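2024-11-15

Gripper day again. The Brandotetti fingers came off last night and the Beddoe ones went on, which took 44 minutes and one M3 screw that now lives under the cupboards forever. The Kunton controller greeted its new hand with error 813. The manual defines error 813 as "see error 9". There is no error 9.

Got it moving by mid-morning. Same table, same tray, same groceries as in March, so I can't blame the produce.
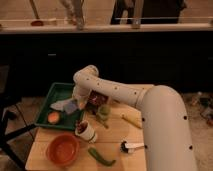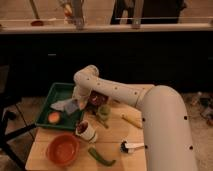
Arm over the top end of the green tray, both times.

Written by the author of the Clonmont bench diary
Test technician, grippers and other disappointments

The Beddoe fingers are softer than I'm used to and close with a sort of sigh. I like them more than I meant to. The Brandotetti pair gripped everything as though it owed them money, and I still have a dented capsicum on my conscience. Against that, the Brandotetti pair knew when they were holding something. With these I have to squint at the force trace and take a guess - not a method I'd care to defend in the report.

Cloth remains the thing I dread. Fruit has the decency to keep its shape between attempts.

Moved the approach height up a touch after lunch and dropped the closing speed. Logged it in the wrong colour on the spreadsheet, fixed it, then found I'd been using the wrong column since the start. The plan says 1000 cycles before anyone is allowed an opinion. I have several already.

Tomorrow: ring Beddoe about spare pads, and buy a magnet on a stick.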